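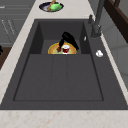
4. Edge Restraint and Joint Opening in Residential Paver Patios

4.1 Test plots

The plots were built on a level site with silty clay subsoil, using the layout given in Figure 2 of Section 3. There were 16 plots in total, divided equally among four edge treatments: plastic edging held by steel spikes, a concrete toe troweled against the outer course, a buried curb of precast units, and no restraint at all. Plots were assigned to treatments by random draw within each row of the layout. The same concrete paver was used throughout, laid in a running bond with the long joints parallel to the downhill side.

Base preparation followed the procedure used by Farov, the contractor that built the plots, for its ordinary residential work. Topsoil was stripped and the subgrade was compacted with a plate compactor. Crushed stone was then placed in two lifts, and each lift was compacted separately. Bedding sand was screeded over pipe rails and left undisturbed until the pavers were set. The stone base extended past the outer course on every plot, including those without restraint, so that the treatments would differ only in the edge itself. This is more care than an unrestrained patio usually receives, and the results for that treatment should be read as favorable to it.

All joints were filled with the same dry sand. Polymeric sand was considered and left out of the design. It binds the joint near the surface and would have masked small movements during the first season.

4.2 Loading and measurement

Each plot received 2000 passes of a loaded garden cart along a fixed path parallel to the downhill edge. The path was set so that the outer wheel ran on the second course. Passes were made in both directions in equal number, and turning was done on plywood sheets outside the plot. A further six plots, two each from the plastic, concrete, and precast treatments, were carried on to 3000 passes after the main readings had been taken.

Joint width was read with a tapered gauge at marked points on the three outermost courses. Lateral position of the outer course was measured from a taut wire strung between pins driven outside the zone of excavation. Readings were taken before loading, at the midpoint of loading, and at the end. One operator (Patwary) took every gauge reading. A second operator (Derese) repeated the readings on one plot per row, without access to the first set, and the two sets agreed to within the gauge resolution at all but a few points. Those points were read a third time and the median was kept.

4.3 Results

Movement in the unrestrained plots began early. By the midpoint reading, the outer course had shifted outward on all four, and sand had dropped out of the first joint along most of its length. The second joint had opened less, and the third showed no change that could be separated from reading error. Rotation of individual pavers was common at the corners, where a unit is supported on only two sides.

The plastic edging performed well along straight runs. Where movement did occur, it was located at the joints between edging sections, and the outward bow was greatest where a spike had been omitted or had entered the base at an angle. Spike spacing had been specified as uniform, but an inspection after loading found 13 locations at which the spacing exceeded the specified value. We did not correct these during the test. Wide spacing of this kind is likely to be present in ordinary installations as well.

The concrete toe allowed the least movement under cart loading. Hairline cracks had formed across the toe on three of the four plots by the final reading, but the cracks had not opened and the outer course had not shifted at them. The precast curb gave results between those of the toe and the plastic edging. Its behavior depended on the backfill: on the plot where the soil behind the curb was left loose, the units tilted outward together and the first joint opened over the full length of the edge.

Carrying six of the plots to the higher pass count did not change the ranking. Nearly all additional movement was in the plastic edging, and it was concentrated at the same weak points already noted.

4.4 Effect of winter exposure

The loaded plots were left in place over one winter and remeasured in spring by Alemayehu and Shiferaw. Cracks in the concrete toe had widened, and at two of them the toe had lifted enough to separate from the underside of the outer course. The plastic edging rose slightly with the base and settled back, with a small number of spikes standing proud of the edging. Hand driving returned these to their original depth.

The treatment that was stiffest in the loading test was thus the one most affected by frost. A single winter on a single soil type does not allow a general ranking, and plots on sandy subsoil would be expected to show less difference among the restrained edges. Cost and repair time for each treatment are taken up in Section 5.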